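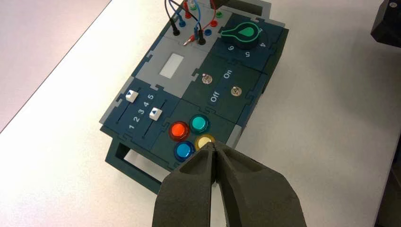 4.2 Reassignment of test-bench work at the Doltska plant

Before the automated bench was introduced, functional checks at the Doltska plant were carried out entirely by hand. An operator worked through a printed sequence, pressed each control in turn, set the switches and sliders, and wrote the result on a card that traveled with the unit. The bench now performs the repetitive part of this sequence with a two-finger gripper, and operators practice the setup on a modular training panel before they are assigned to it. As Figure 3 shows, the panel brings several kinds of control together on one board: colored push buttons, two sliders with a scale from 1 to 5, a pair of toggle switches, a rotary knob and a group of plug sockets. Each calls for a different approach by the gripper. The fingertips, held over the yellow button in the figure, need only a short downward movement at that position, while the knob requires a grasp and a turn. Operators reported that learning these differences was the largest part of their training.

Figure 3. Modular training panel with the gripper at the yellow button.

The change in daily work was larger than the plant's planning documents had expected. Under the manual procedure, an operator completed 83 units in a shift. Under the automated procedure, one operator supervises two benches, and the combined output is 382 units. The operator no longer touches most of the units that pass. Time once spent on pressing and recording goes to loading fixtures, reviewing rejected units and correcting the position of the gripper after a change of product. Of these tasks, operators rated the last as the most demanding and the one for which they felt least prepared in May, when the first bench entered regular use.

Interviews point to two effects that production figures do not show. The first concerns physical strain. Operators who had worked on the manual line for several years described less soreness in the hands and wrists, although some also reported stiffness from longer periods of standing at the monitor. The second concerns judgment. On the manual line, an experienced operator could feel a weak spring or a loose cap and would set the unit aside even if it met the written limit. The bench software, Ivia, records whether a control responded and how much force was applied, but it does not flag a unit that passes within its limits. After operators raised this point, the plant added a hand check of 75 units from every lot of 500.

Pay grades were not revised during the study period. Supervisors at Doltska treated the new position as a continuation of the old one, while operators generally regarded it as closer to technician work. At the Betia site, where the same bench was installed later, a separate job title was agreed upon before the equipment arrived, and fewer operators asked to transfer to other departments. The two sites differ in size and in the age of their staff, and the comparison should be read with that in mind. Section 4.3 considers the Betia agreement in more detail.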